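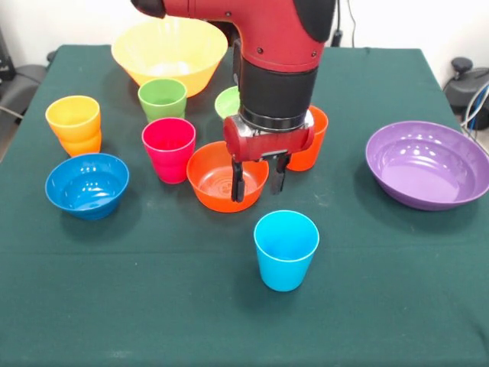
Chidubem Olaniyan asked whether the coloured bowls and cups were meant to replace the china altogether, or whether the china would still come out for the older people's lunches. It was agreed to take this first, as it affects what is ordered and where it is kept.

Trornosness Lunch Club
Minutes of the kitchen meeting held at Cluvmont Hall, 2020-03-02
Present: Chidubem Olaniyan, E. Harker (chair), D. Pell, M. Sutcliffe (notes), R. Amin
Apologies: J. Lowther

1. Coloured tableware or china
The chair said the plastic had been bought for the family lunches and there had never been a plan to get rid of the china. D. Pell said that in practice the china has hardly been out of the cupboard since January, as whoever is washing up prefers the plastic. R. Amin said two of the regulars had told her they don't like drinking tea out of a plastic cup, and she agreed with them.
Chidubem Olaniyan said a hot drink in plastic was a separate matter from soup or pudding in a plastic bowl, and he would be happy with the bowls staying for everybody.
Agreed: bowls to be used at all lunches. Plastic cups for water and squash only. Tea and coffee in china.
Action: R. Amin to move the china cups down to the shelf by the urn.

2. Notes of the January meeting
Accepted with one correction. Under "Cupboards", for "left of the sink" read "left of the hatch". The tea towels have been replaced. The label for the bread bin has not been done and D. Pell will see to it.

3. Laying out the tables
M. Sutcliffe reported complaints that people were getting up during the meal to look for a cup or a bowl of the right size. There was some discussion of whether everything should be set at each place beforehand or left on one table for people to help themselves. Setting places looks better but takes longer, and it has to be done again if more people turn up than have put their names down.
It was agreed to try one table by the hatch, covered with the dark green cloth, with the tableware spread out on it. The chair asked that cups be put out singly where there is room. When they are nested they stick, and small children can't get them apart. The large bowls are for serving and should not be taken for soup.
D. Pell asked if one colour could be kept for the children. R. Amin thought this would last a week at most – they all want the pink one. Not taken further.

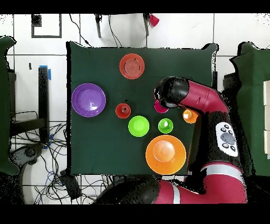
Bowls and cups on the green cloth, with the red-orange plate.

The cloth itself was discussed. It marks easily with flour and gravy, but the colours show up well against it, and J. Lowther had sent a message to say that her mother, whose sight is poor, finds a pale bowl much easier to see on it than on the bare table. To be kept. It should be washed by itself, as the dye may run.
Action: M. Sutcliffe to ask about a second cloth of the same colour so that one can be in the wash.

4. Washing and storing
Orange and red items go cloudy if left to soak in tomato, and this has been happening. Please rinse them straight after the meal. Bowls are to be dried before they are stacked. Some were put away damp after the last lunch and the cupboard smelt of it.
Chidubem Olaniyan has had a price of £83 from Isah for a lidded storage box on wheels. The chair thought this dear. Vandgate do a plain crate without wheels for less, but it would need carrying from the store, and R. Amin said her back was not up to it.
Agreed: to buy the one from Isah if it will go under the worktop.
Action: Chidubem Olaniyan to measure the gap before ordering.

5. Numbers and money
144 meals were served in January, which is up on last winter. The charge stays the same for now. The £3 taken for a lost key has been returned, as the key was in the cutlery drawer.

6. Any other business
The cold tap is still stiff. The chair has reported it twice and will do so again.
R. Amin asked that people stop putting teaspoons in with the serving spoons.
D. Pell will be away for the next lunch. Chidubem Olaniyan offered to do the hatch in his place, provided someone else makes the custard. M. Sutcliffe will make the custard.

The next meeting will follow the Easter lunch, in the small room if the main one is let.

Recent items
Kitchen meeting notes, January
Cluvmont Hall: cupboard plan
Soup rota and recipes
Lost property from the winter lunches
How to light the back oven
Getting to Trornosness by bus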